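4.2 What the evening classes taught me about "drop-in"

I should say up front that I came to this part of the study with a bias. I taught adult evening classes in Sistenport for years before I started researching them, and I was very fond of the drop-in model (come when you can, leave when you must, no questions asked). So when Irena Gajewski and I sat down to code the interviews, I was pretty sure I knew what people would say about it. They'd love it!

Some did. But a good share of the learners told us that drop-in made them feel like guests. One woman in the bookkeeping group put it this way: "If they don't expect me, they don't miss me." I wrote that on a sticky note and it stayed on my monitor the whole time we were coding. Another learner, a retired bus driver taking beginner Spanish, said he liked the freedom for the first month and then just sort of drifted away, and was a bit hurt when no one called.

We ended up with 97 usable interviews from the two centers, Sistenport and Wamell. The Wamell center runs its courses the old way, with a sign-up sheet, a fixed group and a teacher who takes attendance out loud. Sistenport is all drop-in. I had expected the Wamell learners to grumble about the attendance taking, and in the pilot round a few of them did, mostly younger people who said it felt like being back in high school. In the main round it barely came up. What came up instead was the coffee break, again and again, which we hadn't even put in the interview guide. Domenica Camenzind, who did most of the Wamell interviews, added a question about breaks after the first week, and I'm very glad she did, even though it means the early transcripts and the later ones aren't fully comparable on that point.

Our codebook had 7 themes at the start and 5 by the end. "Cost" and "transport" got folded into one theme we called "getting there," because people talked about them in the same breath (bus fare, gas money, who's got the car tonight). We also gave up on keeping "confidence" apart from "belonging." Leszek Duda coded a batch of transcripts without seeing our codes, and those two were where he and I disagreed the most. We talked it over for a long afternoon and neither of us could write down a rule that the other could follow, so we merged them.

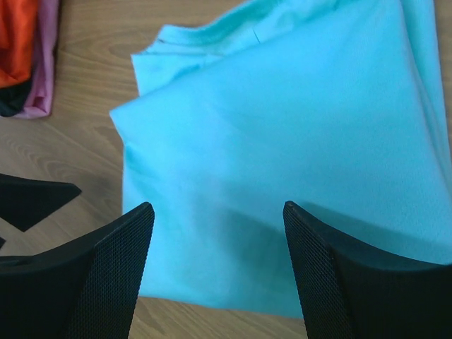 Figure 3.

The teachers saw things a little differently from the learners. Waldemar Szewczyk has taught at both centers, and he told us he plans a drop-in session as if every person in the room were new, even when he recognizes most of the faces. That takes a lot out of a teacher. It also means the regulars hear the same warm-up over and over, and a few of them mentioned it to us (kindly, but they mentioned it). The fixed-group teachers had the opposite headache: someone misses two weeks in November, comes back lost, and the group has moved on without them.

I don't want to make too much of a comparison between two centers. They differ in plenty of ways besides enrollment, and the Wamell building is a short walk from the train station, so "getting there" is simply easier. I also knew several of the Sistenport learners from my teaching days. Irena took those interviews so that I wouldn't be in the room, and I read them only after the names had been removed, though I'll admit I could still guess at one or two. The next section takes up the question of who stops coming, and when, using the center records alongside what people told us.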